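Notebook, coffee station
April, started 8:40 a.m.

Second week on the capsule task and I finally feel like we have a rhythm, so I'm writing this long one while it's fresh. Luminița and Eduard, please read at least the part on naming before you touch the recorder. Crescencio, you can skip to the tray business, that's the bit you asked me for.

Where we stood this morning

The Tirelstead set is at 290 kept episodes. The target Grigore wrote on the board is 700 before we train anything we'd show to Skandent, and I'd still like to do a small training run well before that, just to see what falls over. He thinks it's a waste of a night on the machine. I think a night on the machine is cheap! We left it there.

The old Plestel recordings (all 1752 of them) are still on the shared drive, and yes, I did go through a pile of them last week with Marius. My opinion hasn't changed: good for warming up the vision side, not much use for the arms. The operators back then moved in little jerks, stopped in mid-air, corrected, stopped again, and a model fed on that will happily learn to stop in mid-air. Marius disagrees, he'd cut out the pauses and keep the rest. He's welcome to try it on a copy. ON A COPY, Marius.

Table layout

Same as yesterday in spirit: tray, machine and capsule stand across the far half, the glass off to the left, and the near half left free so the arms have somewhere to swing. I've stopped using the tape marks. Luminița spotted that everybody was lining the machine up to the tape corner so well that there was next to no variation in the first batch, and the whole point is for the thing to cope when the machine is a bit off. So now whoever resets the table just puts things down like a person would, no measuring, and changes something small every few episodes. Turn the tray a little, nudge the stand, whatever. Don't get creative and put the glass behind the machine, the left arm can't get there without a very ugly elbow.

What counts as an episode

Start with both arms back. Right arm picks a red capsule from the stand, carries it over the top, puts it in the machine. Left arm deals with the glass and gets it under the spout. Arms back, stop recording. No actual coffee, we aren't pressing the button in this set (Eduard asked again, the answer is again no).

The carry is where people differ the most. I go up first and then across. Luminița does one big lazy curve, and it looks lovely, and I'm a bit jealous. Both are fine as long as you don't switch halfway through a carry, and as long as you come in over the machine high enough that the fingers clear the lid.

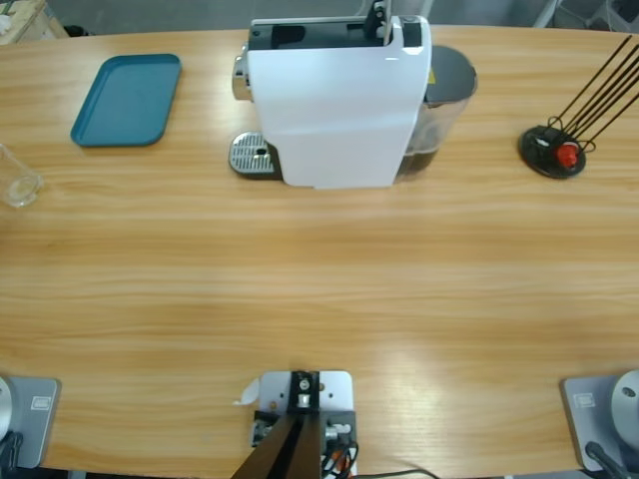

Grippers out of view first, then the red capsule held above the chrome spout with the other gripper tip over at the clear container on the left.

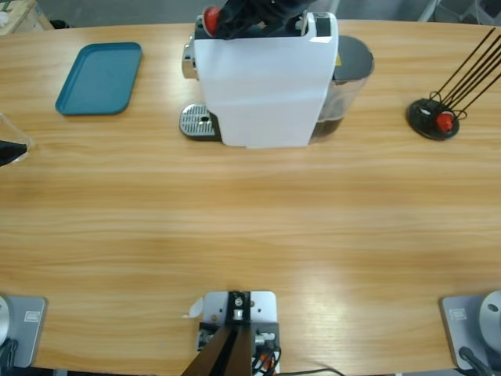 Things that went wrong before lunch

The grip on the capsule. If you grab too near the rim it tilts as soon as you lift, and then you spend ages fiddling at the slot. Grigore's trick is to approach low, close slowly, wait one breath, then lift. It does add a pause at the stand, which I just complained about two paragraphs up, I know, but a short pause in the same spot every time is something a model can live with. Random pauses are the trouble.

The stand moves. When the fingers brush one of the rods the entire stand scoots over, and then the next capsule isn't where your eyes think it is. We talked about sticking it down and decided against it for the same reason we got rid of the tape. If it slides, it slides, carry on and keep the episode. If it tips, throw the episode out.

Glare. There's a bright patch on the near right of the tabletop and I worried about it for the better part of an hour, then compared a bunch of episodes with the blind up and down. The capsule and the slot are both well away from it. Leaving the blind alone. If anyone wants to argue for a cloth over the table, I'm going to say no, the grain is good texture and I don't want to re-record.

The left arm and the glass. A clear glass on a wooden table is a mean thing to ask a camera to find. Even I lose it sometimes when I'm watching the monitor instead of the table. Crescencio wants to swap in a colored cup. My vote is to keep the glass and record more of it, with the left gripper coming in from different heights, and only swap if the first training run is hopeless on that half of the task. Put your initials here if you disagree: C.R. (yes, fine, noted).

The tray business

Okay, Crescencio. The teal tray does nothing in this task. It was put out for the second task, where the used capsule gets dropped in it, and we haven't begun that. I'd like it to stay on the table anyway, so the scene matches when we merge the two sets. But it should stay empty for now. Yesterday someone parked a spare capsule in it and in two of my episodes I very nearly went for the wrong one. I've pulled those two out and moved them to the reject folder with a note.

Naming, please read

The recorder now wants operator initials, then task, then a running number. It does not warn you if the number already exists, it simply writes over the old one. I lost three good episodes that way before ten o'clock and said some words. Tănase's little script (the rename one, in the tools folder) checks for doubles, so run it before you start and again when you hand over. Eduard has promised to build the check into the recorder itself and I'm writing that down so that there's a witness.

Keep or reject

We argued about this over sandwiches and here's where we landed:

Dropped capsule, picked up again cleanly: keep, and tag it "recovery." We want 30 of those at least.
Dropped capsule, human hand comes in: reject.
Capsule bumps the edge of the slot once and goes in: keep.
More than two tries at the slot: reject for now, but don't delete.
Glass touched but not moved under the spout: reject.
Operator sneezed and both arms jumped: reject (sorry, Luminița, it was a beautiful carry up to then).

Please don't be too strict. A set made only of perfect runs teaches the model nothing on how to get out of a mess, and we'll pay for it later when the real thing is a finger's width off and just keeps pushing.

Afternoon

Swapped operators at 1:15, Luminița on the arms and me on resets. I'm slower at resets than she is. I also caught myself putting the machine back in exactly the same place every time without thinking, so there's the tape problem again with no tape! I started shutting one eye and setting it down in one go, which felt silly and helped.

Checked the cables at the bases and the middle mount before we went again. Please look there at every handover.

To do

Eduard: duplicate check in the recorder.
Marius: trimmed copy of the Plestel files, send me ten to look at.
Grigore: say yes or no to the early training run, I'd like to set it going tonight.
Crescencio: find out if there are more red capsules in the cupboard, the ones we're using are getting dented.
Me: write up the reset instructions on one page and tape it to the monitor. Also move the reject folder off the laptop, the disk is nearly full again.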